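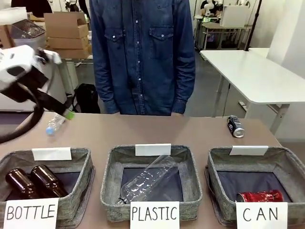 How does a council member in Hendgate change party in the middle of a term?

By filing a one-page notice with the town clerk. The seat stays with the member, and no new vote is held.

Yolanda Tello filed hers in May. She was elected in Vondcombe ward with 2,115 votes, 358 ahead of the second candidate, and she now sits as an independent. The council has 10 seats. Her old group held six of them and now holds five, so it can no longer pass a budget on its own votes.

The charter covers this in section 8, which is short. It says when the notice takes effect (at the close of business on the day it is filed) and who gets a copy. It says nothing about committee seats. The clerk's reading is that those belong to the group that named the member, so Tello loses her place on roads and drainage unless the full council votes to keep her there.

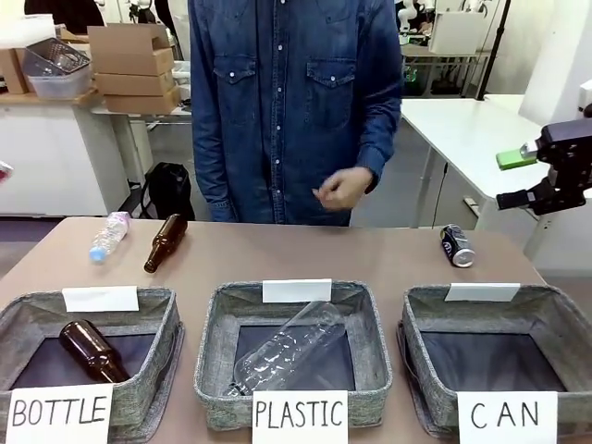 Committee seats are filled by written ballot at the next regular session, one ballot per committee. Kavanagh, the next town over, uses a single ballot for all of them, and the count there ran past 11 p.m. last year after two papers were read the wrong way. Separate containers are the better method, and three baskets side by side, each with a handwritten card propped against the front, would do for roads, parks and finance. The Hendgate rules only ask that the papers be kept apart until the count is read out.

I have asked the clerk whether the Rodetis Road contract vote will be held before or after the ballot. The draft agenda lists both under item 4.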